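Home | Products | Motion Software | Perception | Docs | Support

October 24, 2021
By Boglárka Gulyás

Porkell Cloth: two-arm planning and control software for folding

Porkell Cloth is a software package for cells with two small arms working over a shared table. It takes a camera view of the work surface, finds the outline and folds of a garment, picks grasp points for both arms, and sends time-matched joint paths to the controllers. It runs on a single Linux workstation. The package replaces Porkell Fold, which received its last update in May.

Perception

The perception module separates cloth from table by color and edge, then fits a polygon to the visible outline. Each corner gets a score for how well it can be grasped. Corners that lie close to a fold line are scored a second time, with the number of cloth layers treated as an unknown. If the layer estimate stays below the threshold set in the recipe, the planner will ask for a new view before it commits to a grasp.

Corners are passed to the planner in pairs. A pair is valid when each arm can reach its own corner and the two forearms keep the set clearance along the whole path. For a compact fold, the pair is usually the two far corners, one per arm. 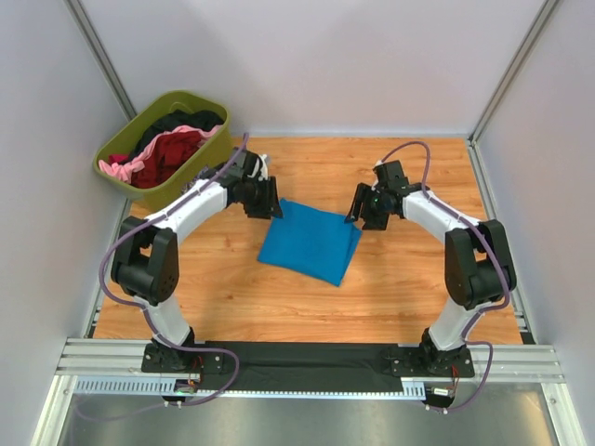
Can the software be used with arms we already own?
Any arm that accepts joint position commands at 75 Hz or faster can be used. You will need a driver for it. Drivers for the two Drastanska table arms are included, and the driver template is described in the integration guide.

Planning

The planner is called Simon and is also sold as a separate library. It treats the two arms as one system with a shared clock. Paths are planned in joint space, checked against a model of the cell, and then smoothed. The cell model holds the table, walls, posts, rails and any bins the user adds as fixed boxes. Cables are modeled as a padded volume on each link. The padding can be set per link, and users with long service loops should raise it at the elbow first.

Simon gives each fold as a short list of moves: approach, close, lift, carry, lay down, open, withdraw. Every move has its own speed limit. The carry and lay down moves share one limit for both arms so that the cloth between them does not go tight. If one arm slows down, the other follows within one control step.

Path search stops after 400 ms by default. When no path is found in that time, the planner swaps to the next corner pair and starts over. After 9 failed pairs it returns an error and the arms hold position.

Control and logging

The control module streams joint targets and reads back joint position and motor current. Gripper current is used to tell a closed grasp from a missed one. Thin knits are the hard case. The current difference is small, and the default threshold will report some good grasps as missed. Set the threshold from your own cloth using the calibration tool, which opens and closes each gripper on a sample and writes the result to the recipe file.

Logs are kept in a ring buffer of 1,000 folds. Each entry holds the camera views, the polygon, the chosen pair, both joint paths and the return code. The replay tool plays an entry against the cell model without moving the arms. Logs can be exported as plain folders for use in training or fault reports.

Between folds, the arms withdraw to a wait pose beside the garment and the perception module takes a new outline. Bunched cloth across the middle of a garment is flagged as a ridge, and the recipe decides what follows. The choices are to continue, to smooth, or to stop for the operator.

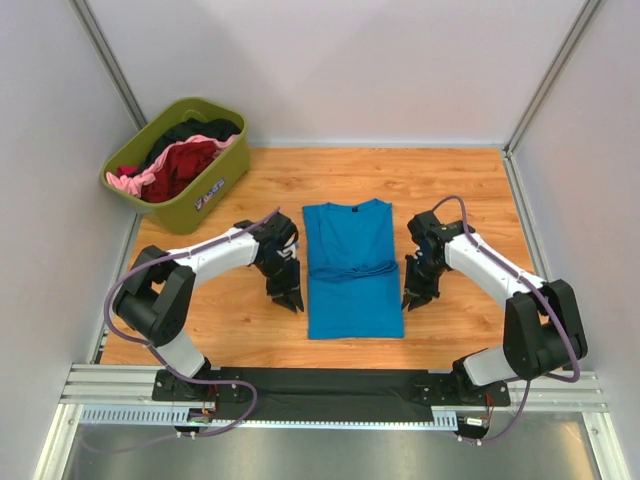 Neither gripper holding the cloth, with a ridge across the middle of a folded blue garment.

Recipes

A recipe is a text file with the fold order, grasp depth, lift height and speed limits for one type of garment. Recipes for T-shirts, hand towels and pillowcases are installed with the package. New recipes can be written by hand or recorded with the teach tool. Recorded recipes store corner names in place of table positions, so they carry over when the garment is set down at a different angle.

Known limits

Sleeves hidden under the body are not tracked. Cloth close in color to the table needs a second camera. The cell model does not update by itself when a bin is moved, and the box has to be edited in the setup screen.

Licensing

One license covers one workstation and two arms. Updates are included for the first year. Seats for the setup course are booked through our Pretix page.

Downloads | Integration guide | Release notes | Contact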